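Inicio · Foros · Manipulación · Percepción y planificación · Buscar · Entrar

Dos brazos, dos pinzas distintas y un planificador que se bloquea

Domingo, 5 de enero de 2025. Abierto por brududum_ros

Estamos clasificando objetos ligeros con dos brazos sobre una mesa. El planificador es Fendham, con las dos cadenas en un mismo grupo de 14 articulaciones. Con un solo brazo resuelve en 100 ms. Con los dos se va a 460 ms y a veces devuelve "start state in collision" sin que haya contacto. He subido el margen entre brazos a 56 mm y sigue igual.
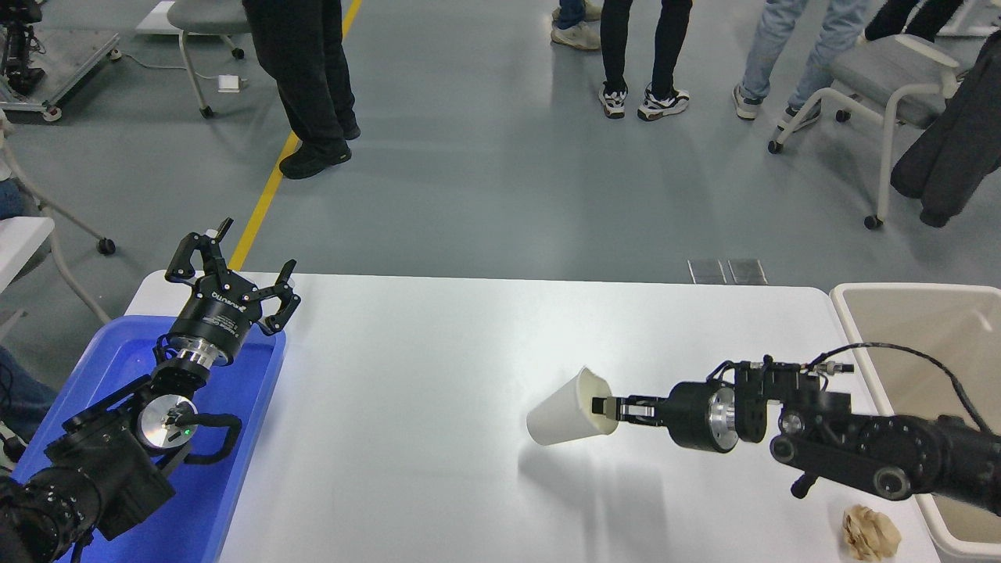 El grupo único fue decisión mía y empiezo a dudar de ella. La ventaja es que un solo planificador ve todo. El problema viene con el objeto cogido: cuando el brazo derecho lleva el vaso de papel tumbado, con los dos dedos metidos por la boca, el modelo lo adjunta como un cilindro macizo y los dedos quedan dentro. Sospecho que el error sale de ahí. ¿Alguien lo ha resuelto sin desactivar la comprobación entera?

praststead_7 respondió:
Añade los enlaces de los dedos a touch_links al adjuntar el objeto. Y separa los grupos. Catorce articulaciones para un pick and place es tirar tiempo de cálculo.

brududum_ros respondió:
Están añadidos los dedos, pero no el cuerpo de la pinza. Lo pruebo. Lo de separar no lo veo claro, los brazos comparten la zona central.

praststead_7 respondió:
Pues bloqueas esa zona con un semáforo. Nosotros llevamos así desde abril y no ha habido choques.

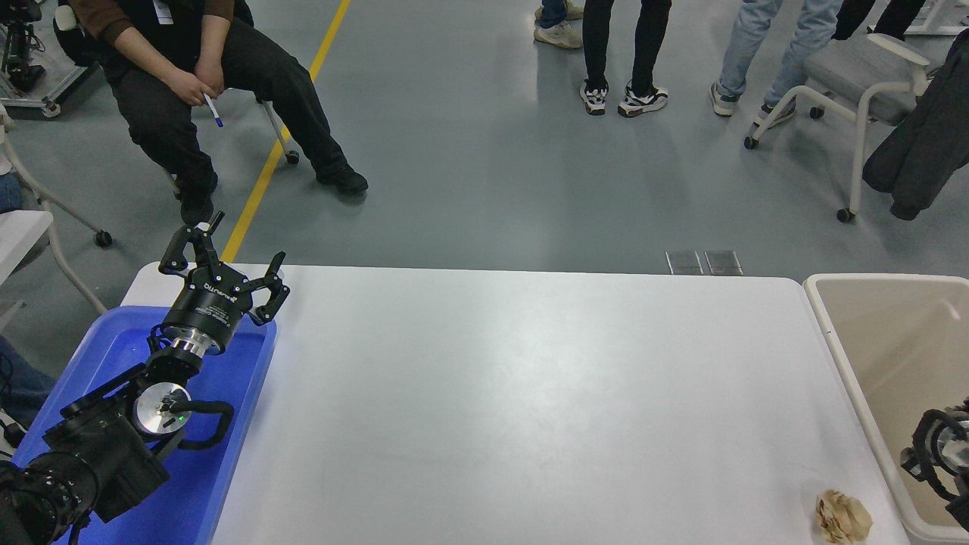
Shakuntala Dixit
Ingeniera de planificación de movimiento, Chaudhary

No estoy de acuerdo con el semáforo. Funciona mientras el brazo que espera ocupe poco, y una pinza de tres dedos abierta encima de la bandeja azul ocupa bastante más que una paralela. Si la modelas siempre cerrada, el planificador cree que hay sitio. Publica el estado real de los dedos en joint_states y revisa la matriz de colisiones. En nuestro caso sobraban 28 pares por comprobar, casi todos entre eslabones contiguos. Yo mantendría el grupo único.

brududum_ros respondió:
Los dedos de la izquierda los tenía fijos en el URDF. Con el estado real y el cuerpo de la pinza en touch_links ya no sale el error de inicio. El tiempo no ha bajado, me queda la matriz.

Comentarios (3)

Dinesh Mathur: ¿La bola de papel la detectáis por nube de puntos o por segmentación? A mí me cambia de forma en cada vista.

brududum_ros: Segmentación, y luego una caja envolvente. No intento ajustar forma.

fendham_user: Subid el fichero SRDF, por favor.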